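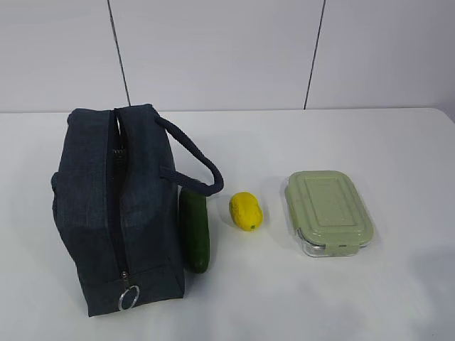 A reader of our equipment pages wrote that an open day is the worst possible place to judge a packing robot, that the vendor picks the objects, the table and the light, and that we ought to wait until one has run for a month in somebody's real kitchen. We agree with most of it. We went to the Tuhiwai open day anyway, and this page is based on what we saw there plus the Skellell data sheet.

Skellell two-arm tabletop cell
Maker: Wulach
Sold and serviced by: Skistari
Status: orders taken, shipping from May
Page last checked: 28 July 2020

What it is

Skellell is a pair of arms with wrist cameras, sold as a set with a controller and the Wulach task software. The brochure says it "packs anything a person can pack." The data sheet is more careful and lists rigid, semi-rigid and "cooperative soft" items. We asked what makes a soft item cooperative. The answer was that it holds still.

The job on show at Tuhiwai was a lunch bag. That's a fair choice, and a harder one than the stacked cartons most sellers bring. Fabric sags, a zipper has to be found and followed, and a handle can end up where the arm wants to go. The food items are easier, although a cucumber will roll if it's nudged and a clip-lid container is wide for a small gripper.

We watched for most of the afternoon. The arms are smooth and quieter than we expected. They are also slow. The presenter quoted 46 seconds per item and said this would come down with tuning — he couldn't say by how much, or who pays for the tuning. A person packs a lunch in less time than it takes to read this paragraph.

Cameras and wrists

Each arm carries its own camera up at the wrist, and the software combines those views with one from a fixed camera over the table. Wulach says this lets one arm look while the other works. It sounds sensible. It also means that when an arm goes in close to a bag, its own view can fill up with cloth, and the system leans on whatever the other cameras can still see. We'd want to know how it copes when they can't see much either. The data sheet has no entry for this.
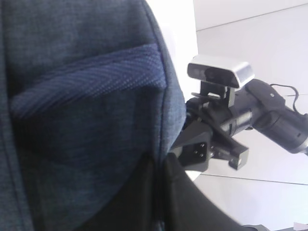

Wrist camera and gripper mount, close in beside the fabric.

The mount is held with ordinary screws, so swapping a gripper shouldn't need a service call. Skistari confirmed that customers may do it themselves without affecting the warranty, but recalibration afterward is on you. Ask to be shown that part. We asked and were told the calibration target was back at the office.

Cable routing deserves a look before you buy. The cables are external and leave some slack for the wrist to turn. In a clean demo area that's fine. On a bench where people lean over and drop things, we would want a sleeve, and a sleeve is not on the options list.

What comes in the crate

Two arms with wrist cameras
One fixed camera and bracket
Controller and emergency stop
One pair of standard grippers (soft finger pads sold separately)
Task software, 17 months of updates included

No table. The open day setup used a plain white top against pale panels, which gives the cameras an easy time. If your bench is stainless steel or patterned laminate, get Skistari to run a trial on that surface, with your own bags, before you sign anything. 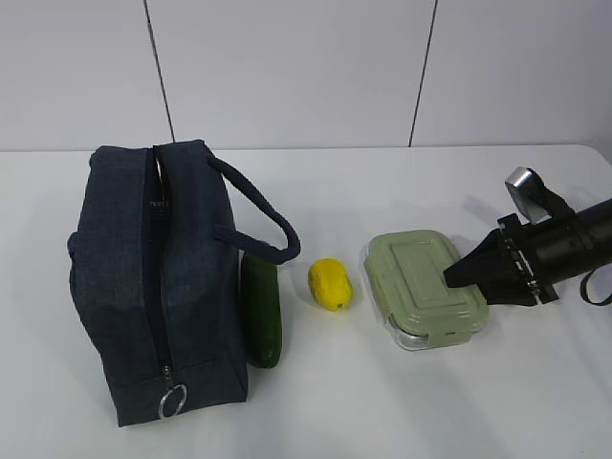
How much training does the cell need before it will handle a new item?

Skistari quotes around seven hours of operator time per item, spent guiding the arms by hand through the task. Soft goods take longer and are quoted case by case.

Our view

Skellell looks well built and the software people at the stand answered questions plainly, including a few they would have preferred to skip. We still can't tell you how often it drops things or leaves a zipper half done. We asked for a failure log from the day and were promised one by email. It hasn't come. Until it does, we list the cell as suitable for labs and teaching, and we are leaving the "production" box unchecked.

Price on request from Skistari. Training time is billed separately — get both figures on the same quote.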